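Workshop notebook, Grakthorpe bench
November, entry 40
Entered by: Innes Aitken
Copies to: Marion Farquharson, Riku Chiba

Subject: desktop tower, asset 2631, processor seating

The tower was brought up from the Firinov store and laid on its side on the slotted bench with the side panel off. The power supply is nearest the operator and the drive cage is to the right. This orientation is to be kept for the remainder of the work, as the notes below refer to it.

The condition of the socket was recorded before any part was handled. No bent contacts were found under the magnifier. R. Chiba checked this independently and initialed the bench sheet.
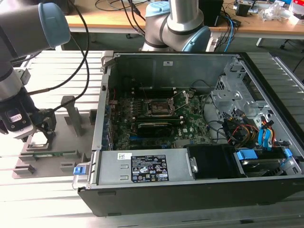

Fig. 1. Tower open on the bench, CPU socket empty.

The drive cabling has been left as received. The bundle through the cage is tight, and H. Sutherland asks that it not be re-dressed until the drive has been copied. The label on the power supply can be read without removing the unit; its details have been entered in the asset record.

The state with the processor in the socket under the retention bracket is given in Fig. 2. The blue release latch at the left end of the power supply protrudes and should be kept clear of sleeves.
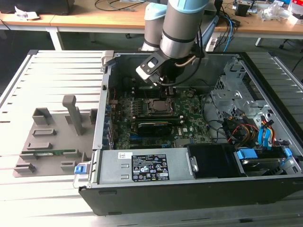
Handling of the processor

The processor is to be held by its edges and kept level above the socket. The retention frame must be fully open and the lever raised before the part is brought over the board. Contact with the underside is not permitted. Any part that has been dropped is to be bagged and passed to G. Galbraith.
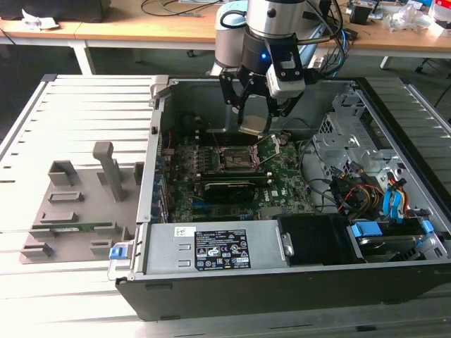 Thermal compound is not to be applied at this stage. M. Farquharson has requested 2 further seatings before the cooler is fitted, with the socket inspected after each. The tray of spare processors remains in the Narkotano cabinet and must be signed for.

Outstanding: replacement side panel screws; confirmation of the memory type from the board manual; return of the magnifier to the optics drawer.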